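Back from the ward managers' course at last, and my feet are still sore from all those hospital corridors. There were 70 of us, which meant a long wait for coffee.
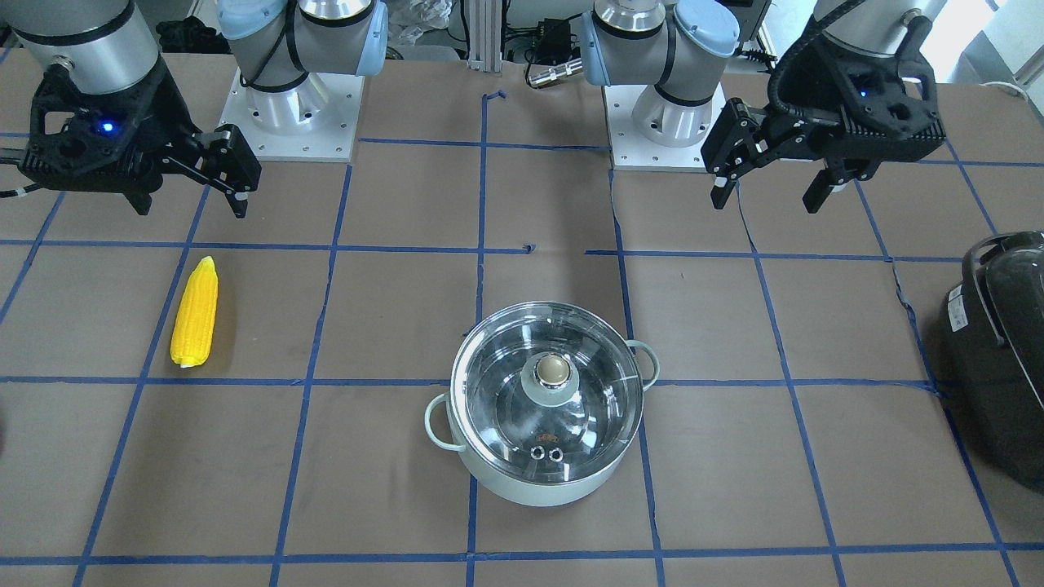 Muthoni Mutiso took the first morning, on bed planning, and I filled half a notebook. She had us plan a small ward on paper, every bed in its own space. Picture a brown paper tabletop with blue tape lines making a grid, and you have my page – only much messier!

Then came discharge times, my favorite part.

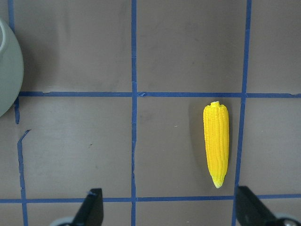

Fasil Feyisa thinks most delays start at the pharmacy, and after lunch I came around to his side (he's very patient with people like me). We go back in June for the part on budgets, and I've promised to bring better pens.

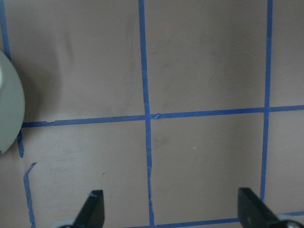
Blue tape, crossing left of center.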